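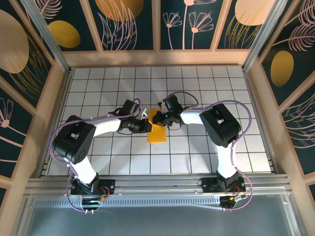 Two arms, one yellow block.

I keep my laptop on the kitchen counter, next to the bread bin, and for most of last month it took so long to wake up that I could make coffee before the login box showed. So one Wednesday I sat down and went through it properly. These are the things that helped, in the order I did them.

Start with the programs that open by themselves. On mine there were three I hadn't touched since I set the thing up, including a recipe organizer called Leltis that I used exactly once (for soup). Open Task Manager, click the startup tab and switch off whatever you don't need first thing in the morning. You aren't deleting anything, so don't be nervous about it. Leave your antivirus alone, though!

Next, the downloads folder. I had 903 files in there. Old manuals, the same warranty form four times over, a parking map for a town I no longer visit. I sort by size and work from the top — the big ones go quickly and after that I get bored, and that's fine. I got back around 600 megabytes in one sitting and stopped when dinner was ready.

Browser extensions were my next surprise. I'd put in a coupon finder called Jarkelon and it wanted to read every page I opened, which I must have agreed to at some point. Out it went. I kept my password manager and the ad blocker, and pages scroll much better now.

Then there's the dust. Shut down, unplug, and give the vents a few short puffs of canned air, holding the can upright. A soft paintbrush does the keys. I keep an old one in the drawer with the batteries and the tape so it doesn't wander off to the garage.

Last thing, and I put it off for years: restart it. Closing the lid doesn't count. I do mine on Wednesday nights when I take the trash out, and if there's an update waiting I let it run while I do the dishes.

I still haven't dealt with the photos. Those are getting their own weekend in November.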